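Washing the unwashables

January is when I deal with the stuff that never goes through the regular laundry. You know the kind: throw pillow covers, the dog's blanket, the weird fleece thing that lives on the back of the couch, and every soft toy that has spent the fall being dragged across the floor. I put it off all through the holidays and then I get a wild hair one morning and decide it's all happening before lunch. (It never happens before lunch.)

My friend Leonie Koller got me into doing the plush toys in the machine at all. I used to dab at them with a damp cloth and a little dish soap, which took forever and left them smelling like a sink. She just puts hers in a zippered mesh bag, runs them on delicate with cold water, and goes and has a coffee. I was horrified! Then I tried it with an old rabbit of ours and he came out better than he'd looked in years.

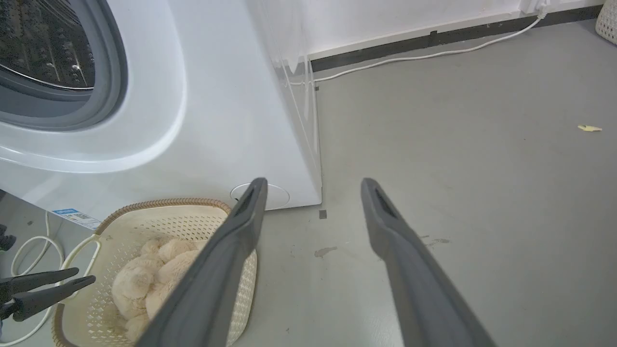 Plush toys are pickier than you'd think, though, and the fluffy ones are the worst. A short-pile bear can take a lot of abuse, but long fluff mats up if you use too much soap or spin it too fast. So a beige fluffy one like the one in the basket gets the full treatment: mesh bag, half the detergent I'd use on clothes, lowest spin I can pick. I check the seams first too, and sew up anything that's even thinking about opening. I once skipped that step and spent an evening picking polyester stuffing out of a wool sweater. Never again.

Drying takes patience. I roll each toy up in an old towel, lean on it with my whole weight, then set it on a rack and turn it every few hours. Big ones can take a couple of days in winter, and if the middle still feels cool when you squeeze it, leave it alone. Once it's dry I go over it with a soft pet brush. My sister thinks I'm ridiculous for brushing a stuffed animal, but she also asked to borrow the brush, so.

The other thing I've gotten serious about is what happens to the washer between loads. All that fluff sheds, and it has to go somewhere.
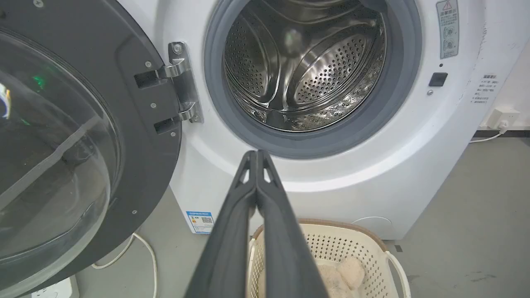 After a fuzzy load I run my hand around the inside of the drum and then wipe the rubber seal with a microfiber cloth, right down into the fold. That fold is where everything ends up. So far this winter I've pulled out 3 bobby pins, a doll shoe and enough lint to knit a hat. Then I leave the door open for the rest of the day so it can air out, and the musty smell I used to complain about on here is gone.

Still on the pile: two pillow covers with zippers that stick, and the couch fleece, which says dry clean only and which I am absolutely going to wash anyway. I'll report back.

Recent posts
The pillow cover zipper that beat me
Cold water or warm? What I use for towels
Leonie's coffee cake, finally written down
17 socks and no pairs
A drying rack for a very small hallway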